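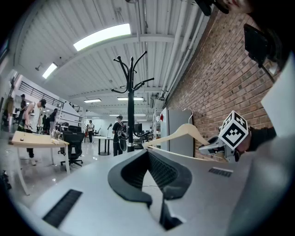
Hand-held grippers at work near the coat rack during the Andance open day. Photo: Andance

Andance opened its Nemano workshop to visitors on 22 November 2025 and spent most of the day showing people how its household robots are taught to handle clothes hangers. The company had 146 names on the sign-up list and let guests in by small groups so that work on the floor could go on.

The demonstration came from Cirnen, a project Andance started in June. Its goal is a robot arm that can tidy a hallway: take a hanger off a rack, put it back, and later do the same with a coat on it. The training material is made by people. An operator wears the equipment, holds a gripper in each hand and does the task over and over while the movements are recorded.

"People expect to see the robot first," said Ilse Maes, who leads Cirnen. "Most of our week is spent on this part, so we decided to show it."

Visitors could follow the operators from a short distance and ask questions between runs. Many of the questions were about the cubes with square black-and-white codes mounted on the grippers. Bram Hoekstra, an engineer on the project, explained that the software uses the codes to work out where each gripper is and which way it is turned. If a sleeve covers the codes for too long, the run is thrown out and done again.

Hangers are harder than they look, Hoekstra said. The hook has to come over the arm of the rack at the right angle, and the shoulder bar swings once it is let go. In the first weeks the team recorded 379 runs with a single hanger and kept 317 of them.

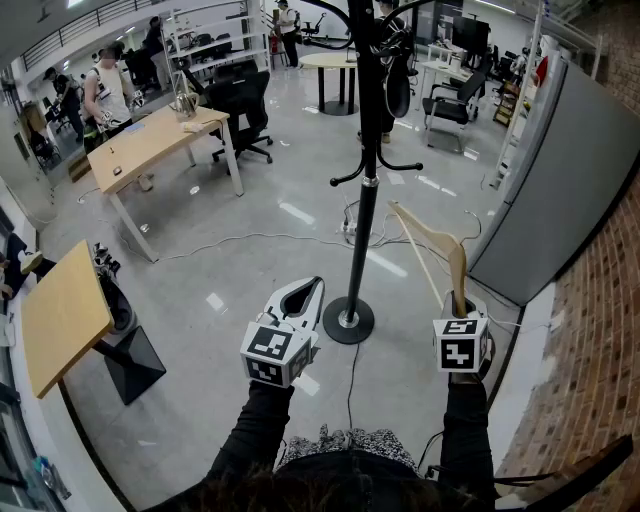

Among the guests were several people from De Bruijn, a company that runs laundry and linen services for hotels. Its operations manager, Themis Papadakis, said he had come mainly to see how much space and staff the recording takes up.

"I thought there would be a cage and a big arm," he said. "It's a room with desks and a coat rack. We could do this in a corner of one of our own buildings."

Papadakis said De Bruijn has no plans to buy robots at this point. The two companies have agreed to talk again once Andance has results with coats and shirts – so far the project has worked with bare hangers only.

Amber De Haan, who visited with her robotics class, asked whether the operators get tired. They do, Hoekstra told her. The team changes operators often, and tired hands show up in the data as jerky movements near the end of a session.

Afternoon groups also heard a talk by Bart Vandenberghe, head of operations at Andance, on how recordings are checked and sorted before they are used for training. He said the company will move on to shoe racks and umbrella stands after the clothing work, but gave no dates.

A second open day is planned at the same address. The group size will stay small, with 51 places in total, and people who were on the list this time but did not get in will be contacted first. Sign-up is through the Andance front desk.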